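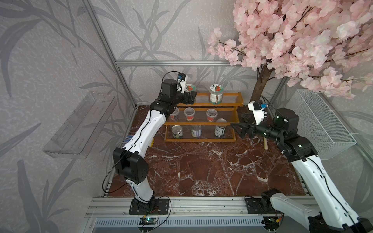
Ciltby Display Corner: second progress report

Prepared for: Allance small projects fund
Prepared by: Hjørdis Blomqvist
Date: June 8, 2024

Summary

The corner is built and decorated and the shelf is in use. We are now working on where the goods should go and how the shelf is kept in order between changes. One part of the work, the labelling guide, is behind. Spending is within the amount agreed and we are not asking for any change to the grant.

Work done since the last report

The walls were papered in May in the grey leaf pattern that was agreed with Balell. The first roll had a fault in the print and had to go back, and we lost four days waiting for the replacement. The join at the inside corner is tidy and has stayed flat so far.

The floor is the reddish-brown marble pattern with white veins. It is darker than the sample we were shown and we did think about sending it back. Armindo Simões put a few tins and jars on it first and we agreed that they stood out well enough, so it has stayed. It does show dust, and wiping it down has been added to the end-of-session list.

The wooden shelf stands against the back wall. We looked at a taller unit from Apaza but it would have hidden too much of the paper and left little space above the top tier. The one we chose has warm-coloured rails and takes jars and tins without looking crowded. The pink cherry blossom tree is on the right, with the white wire basket below it on the wall. The tree is artificial, as set out in the original plan.

A clear acrylic shelf is fixed to the left wall. It was in the plan for small items and we have not yet settled what should go on it. Balell would like it kept for seasonal goods. My own view is that it should hold the spare cups, and we will decide at the next site meeting.

The shelf layout

The plan we are working from puts the strawberry jars at the top, where the red labels show up best against the grey paper. The clear cups with the strawberry print go on the middle tier with even gaps between them. Tins go wherever there is room on the lower levels, with the short ones to the front.

Tins have given us more to think about than anything else. A short tin with a ring-pull lid is easy to pick out from above, where the rings and the tab catch the light, but from the front it is nearly lost behind the rail. A taller tin has the opposite problem: the label reads well from the front and the lid looks like any other lid from above. We have tried both kinds in most positions and the notes are in the shared folder. Clear containers are harder again, as a dark filling and a dark shelf run together when you look down at them.
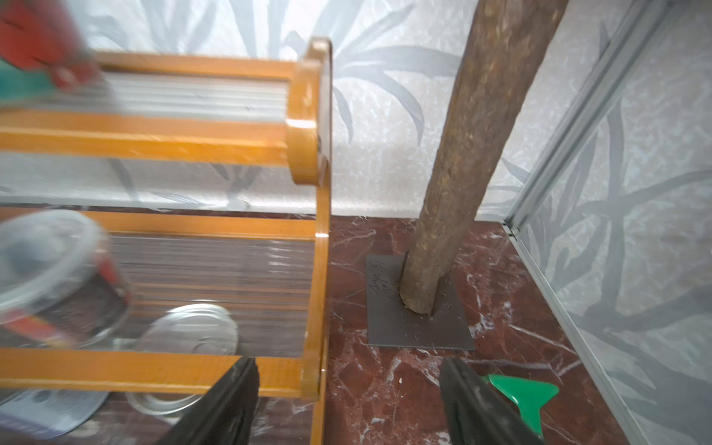 Things that have not gone to plan

The labelling guide was due at the end of May. It is drafted as far as the jars and cups, and the section on tins is still to be written. Armindo has taken this over from me and expects to need another three weeks.

Tins placed at the ends of a tier do not always stay upright. We found this in the first week and again after the shelf was moved forward for cleaning. For now the rule is to keep tins in from the ends, and the rule is not always followed. A small lip at each end would probably cure it. Armindo has asked for a price.

The cups are very light and are easily pushed out of line when something is put down beside them. We have started filling the middle tier from left to right and leaving the cups alone once they are in place, and this has saved a good deal of straightening up.

Sessions

We have been running around five sessions a week in the corner. Each one starts from an agreed layout and ends with the goods put back and the surface wiped. Putting back took far too long at first, mainly as people were working from memory.
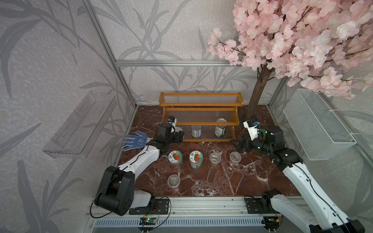 A printed layout sheet now hangs by the door and the time has come down. I would like to have a second sheet made for the lower tier on its own, where items are put down and taken away most often and where mistakes are easiest to miss. The sheets cost very little and can come out of the stationery line.

Spending

The wallpaper, floor and shelf have all been paid for. The faulty roll was replaced without charge. The tree cost slightly more than planned and the basket slightly less, and the two balance out. The money set aside for replacement goods has hardly been touched - one jar was broken while unpacking and we have bought nothing else.

Next steps

Finish the tins section of the labelling guide and send it to Balell for comment.

Get a price for the end lips and fit them if it is reasonable.

Decide what goes on the acrylic wall shelf and in the wire basket.

Try four new layouts, including one with the jars on the bottom tier, and write up how each of them holds through a full week.

I would be glad to show someone from Allance round the corner before the next report. Mornings are best, before the first session has started.

Hjørdis Blomqvist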